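Kelton: deriva de pose entre as duas pinças
sexta-feira, 17 de agosto de 2018

ilar_dev
Estou a converter demonstrações bimanuais para o Kelton 2. A pose relativa entre as pinças salta 3 cm perto do frame 1453. Sozinha, cada trajetória parece suave.

brirham
Relógios. Compara os timestamps antes de mexer no SLAM.

ilar_dev
Já comparei, o desvio é constante. O salto coincide com a aproximação ao tabuleiro metálico.
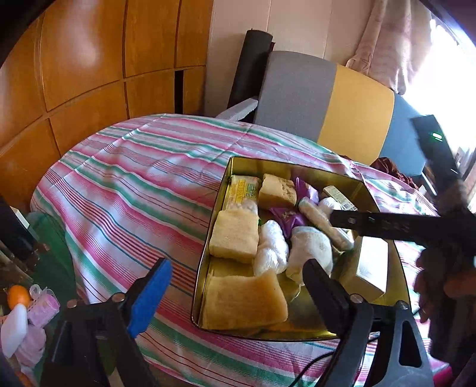 O Jia extrai cerca de 2000 features por frame, e suspeito que uma parte venha de reflexos.

k_offset
Paredes douradas e plástico amarrotado: reflexos que andam com a câmara. Mascara o tabuleiro e usa o tecido às riscas.

brirham
Discordo. Riscas repetidas dão correspondências ambíguas. Mascarava também os dedos e ficava com o fundo, o roupeiro tem linhas bem definidas.

k_offset
Com RANSAC apertado as riscas servem.

ilar_dev
Corro as duas máscaras e deixo aqui o erro de reprojeção.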